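Progress report on the Stevis planner, prepared for Gudeo
Last updated: October 27, 2019

Since the March report we replaced the old motion planner. The new one checks the whole arm for collision, also the cables - before, it checked only the gripper. We ran 300 planning requests in the kitchen, and 9 ended without a path.

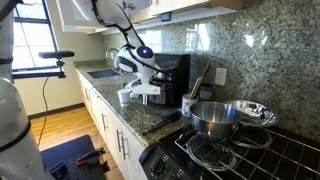 Gripper next to the small white cup on the counter.

Perception is the slower part. Shiny metal, such as a saucepan, still gives holes in the depth map, and the planner then treats the holes as free space. Oda Dahlgren is writing a filter which marks them as unknown. 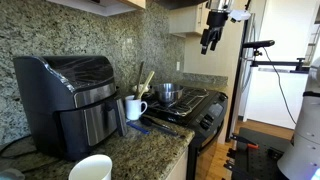 When will the filter be ready for the Gondport test?
We plan to merge it before the next report, after the 121 recorded failure cases are replayed with it.

The replay tool is working, but the logs are too large and we ask for more storage.

2 comments · 9 shares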